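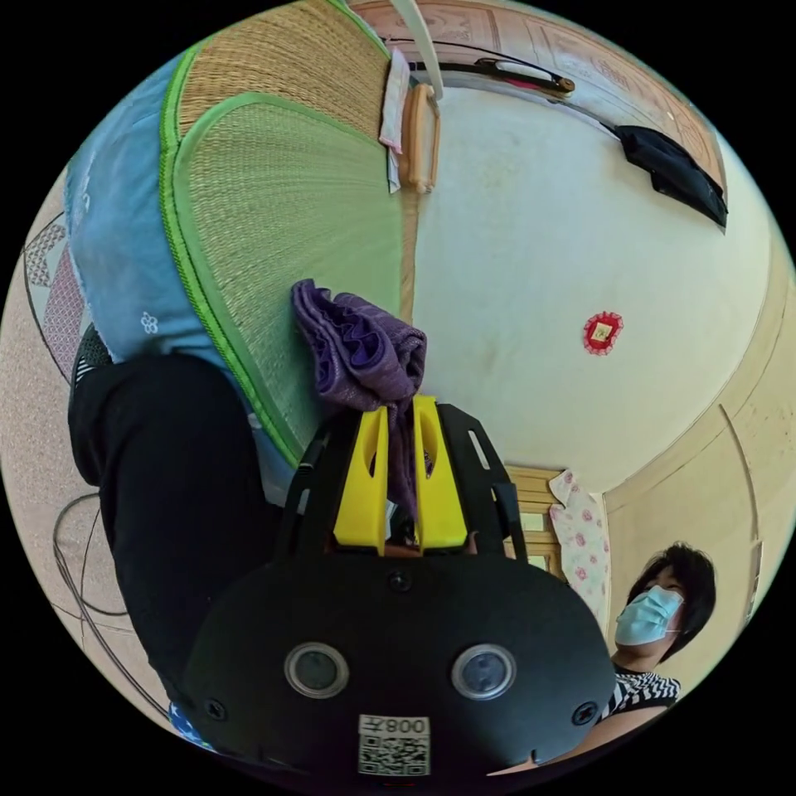 Kisen costume listings, read me first

Hi, and thanks for downloading! I'm Lech Krajewska, and this is my table of costume and party wear listings, last updated 2020-09-26. I started it in July when I was trying to work out which pirate outfits came with a hat and which ones only showed a hat on the package (so many of them only show it), and then I kept going.

What you get

There are 2,271 listings in the main file, kisen_main.csv, one per row. A second file, kisen_kids.csv, has the 755 kids' listings pulled out, so you don't have to filter them yourself. They're in the main file too – please don't add the two together!

Columns

item_id: my own number, means nothing outside this table
shop: Juller, Urna or Han
theme: one of 10, from pirates to disco to farm animals
size_label: exactly what the shop wrote, typos and all
pieces: what's in the bag, separated by semicolons
wig: yes, no or blank
price: US dollars, before shipping

Blank in the wig column means the listing didn't say. I left those alone. If you turn them all into "no" you'll lose a bunch of perfectly good seventies outfits that do come with one.

Things that might trip you up

Sizes are a mess. Juller uses S to XL, Urna goes by chest inches, and Han has "one size" on nearly everything, including a toddler bumblebee. I tried to make a common size column and gave up after 6 evenings, so if you manage it, send it my way and I'll put it in the next version!

Capes count as a piece. Face paint doesn't, even when it's in the bag – I decided that early on and it was too late to change.

Prices are whatever the shop had on the day I copied the row, and a few were on sale. Don't use them to plan a budget.

Using it

Go ahead and use it for anything you like, school projects and shop comparisons included. A mention of my name would be lovely. If you spot a wrong row, send me the item_id and what it should say, and I'll fix it when I next open the file.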